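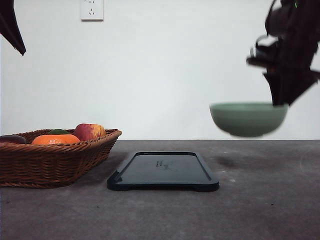 How to set up a fruit basket and a little green bowl (and keep both looking good)

I love a fruit basket on a table. It's the cheapest decoration going, you can eat it, and it changes every week without any effort from you. What lifts it for me is a small bowl to go with it, in a soft, quiet colour. Pale green is my favourite by miles — it gets on with purple, red and yellow, and it looks lovely near brown wicker.

What you need

A wicker basket, rectangular if you can find one (it sits so neatly against a wall)
A small round bowl with a wide mouth
A clean tea towel or a sheet of kitchen paper
Fruit, and less of it than you think!

Start with the basket

Turn it upside down and tap it over the sink. Crumbs and bits of stalk hide in the weave, and an old soft toothbrush gets the rest out. Wipe it with a barely damp cloth and leave it to dry before anything goes in. Mine spent all of October on the windowsill one year and went terribly brittle, so I keep it out of full sun now.

Fold the tea towel flat in the bottom. Put the heaviest fruit in first, then tuck the softer ones in on top. Plums bruise if you so much as look at them, so they go in last, with a bit of room to themselves. If you have bananas, hang them up somewhere else, as they hurry everything along.

Now the bowl

Give it a wash in warm soapy water and dry it properly, inside and out. Water marks really show on a smooth glaze. My friend Rekha Bangera polishes hers with a scrap of old cotton sheet and I've copied her ever since.

Then try it in a few spots. Close to the basket but not touching is a good place to begin, with enough gap to get your hand in between. I like mine a little forward of the basket. Step back, have a look, shift it, look again — this is the fun part, so don't rush it!
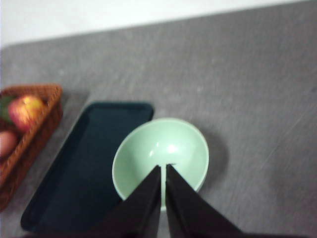
What size of bowl should I go for?

A small one, big enough for a handful of grapes or the stones from your plums. Anything much larger starts to compete with the basket, and you lose table space for no real gain.

Keeping it going

Check the fruit every 2 days or so and turn each piece over, especially the ones at the bottom. Anything going soft gets eaten that day or goes into a crumble. Wash the bowl whenever it's been used, and shake out the tea towel when you top up the basket.

If your tabletop is easily scratched, run a finger round the foot of the bowl before you put it down. A rough patch there can leave a line, and a small felt pad sorts it out.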